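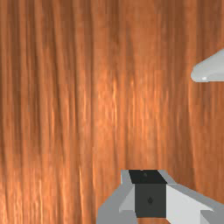
Which company was Private Ong in when the citation was written? Company B, going by the muster roll, though the citation itself says D.

March 22, 2023
Filed under: Workshop Notebook, Medals & Citations

I spent a happy and rather slow morning with the Ponddale papers, and I do think we're getting somewhere (bless whoever typed the roll so neatly!). The citation has him carrying messages 500 yards under shellfire to the Pristby road – the company diary agrees on the road but puts the distance at 338. Kalliopi Papadopoulos thinks the clerk rounded up, and I'm inclined to go along with her until we find the runner's log.

Zahira Tambunan is still working through the hospital cards, all 2,475 of them, and she's been at it cheerfully since January. Card 506 has an Ong with a shoulder wound, but the service number is smudged. Try the raking light on it before anyone reaches for the blotter, please.

Print this page | E-mail this page

Contact Filano Workshop | Back to top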